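Holroyd Reservoir Nutrient Study
Progress report to the Trorik Fund, second period
Submitted 2024-04-28 by Declan Treloar

Last period I promised you a full season of phosphorus data from the inlet streams. You are getting most of one. The creek on the north side froze in February with our sampler in it, and the sampler did not enjoy the experience. We chipped it out, dried it on a radiator and put it back, and it now reports the time correctly and nothing else. A replacement pump is in the budget line called "contingency," which I had hoped to spend on waders.

The rest went better than the plan deserved. We collected 431 water samples from 17 stations, and all but 2 made it to the lab in usable shape. Those two were left in a truck over a long weekend and grew a personality.

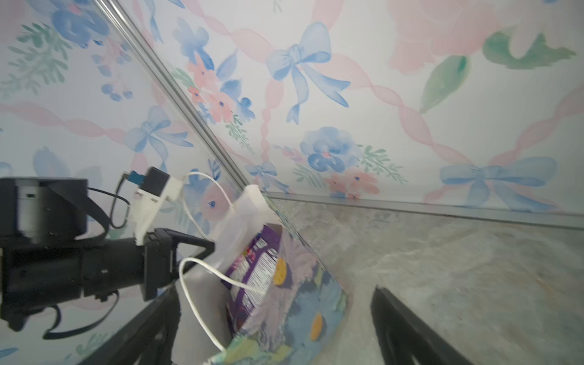 Total phosphorus at the upper stations is low and dull, as we said it would be. The trouble starts below the Indolix culvert, where the numbers climb after every decent rain and take their time coming down. We don't yet know how much of that is fresh runoff and how much is old sediment getting stirred up. The sediment cores should tell us, once they're cut. They are in the cold room, next to somebody's lunch.

Gholamreza Moradi has rebuilt the mixing model from scratch. The old one predicted that the reservoir would turn over in midsummer, which would have surprised the reservoir. The new one matches the temperature profiles at the dam and misses them at the shallow end, and he is working on the shallow end.
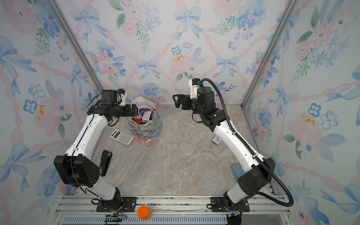

Norico Institute | Lakes and Reservoirs Group

Spending is close to plan. We are 3,000 dollars under on travel, thanks to the road being closed for much of the winter, and over on bottles by a smaller amount that I'd prefer to discuss in person. The boat still leaks. It leaks at a steady rate, so we've stopped listing it as a risk and moved it to operating conditions.

Staffing is unchanged. The data manager post has been advertised again, this time with the salary included.

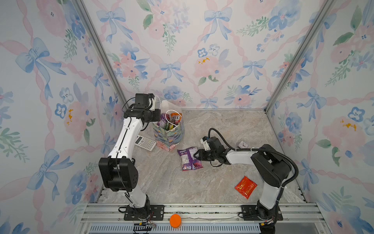 Does the rise in phosphorus mean there will be an algae bloom this summer?
It makes one more likely if the weather stays warm and still, but wind and water level matter too, and we can't forecast a date from nutrient samples.

The town water office has asked for the same forecast and received the same reply, with a chart. They liked the chart. 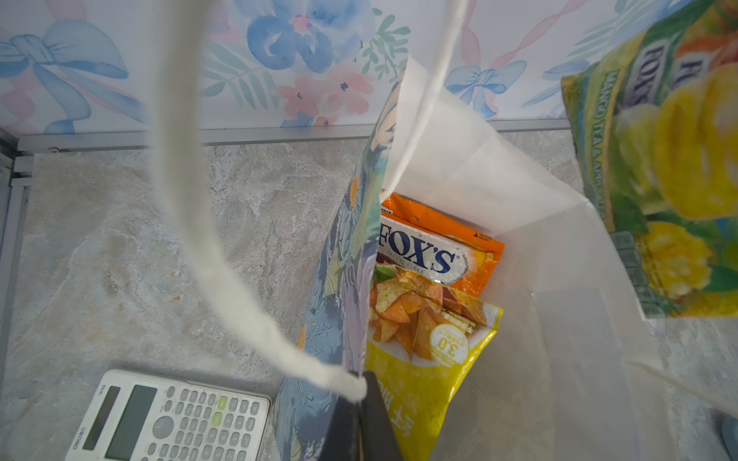

For the next period we'll cut the cores, replace the pump and add storm sampling at the culvert, where at present the method is Gholamreza driving out in the rain with a bucket. We'd like to move the unspent travel money to lab fees to cover the extra samples. The transfer form is attached, signed on the wrong line and then again on the right one.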